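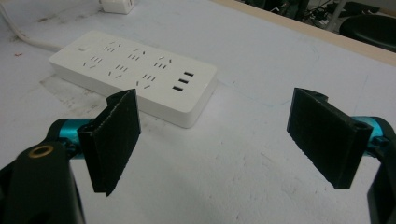
Forum > Haushalt & Technik > Strom und Kabel

Steckdosenleiste am Schreibtisch, was darf dran?

kabelsalat_nord
Ich richte mir gerade das Arbeitszimmer ein und habe eine weiße Leiste mit sechs Plätzen. Dran sollen Monitor, Laptop, Drucker, Lampe und im Winter ein Heizlüfter von Reluteck mit 200 bis 3000 Watt, je nach Stufe. Geht das?

Drillero
Heizlüfter immer direkt in die Wandsteckdose. Der Rest ist harmlos.

moosgruen9
Sehe ich nicht so eng. Wenn die Leiste für die Last zugelassen ist, kann er auf kleiner Stufe laufen. Steht auf dem Typenschild.

Drillero
Und im Januar stellt dann doch jemand auf volle Stufe. Würde ich nicht machen.

Radu
Unser Drucker von Draris zieht beim Aufheizen auch ganz ordentlich. Seit März hängt er an der Wand, vorher ist am Dienstag beim Monatsdruck gern mal die Sicherung geflogen.

moosgruen9
Das lag dann aber am Stromkreis, die Leiste kann da nichts für.

Radu
Kann sein. Küche hängt bei uns mit drauf.

kabelsalat_nord
Ok, Heizlüfter kommt an die Wand. Typenschild schaue ich heute Abend nach.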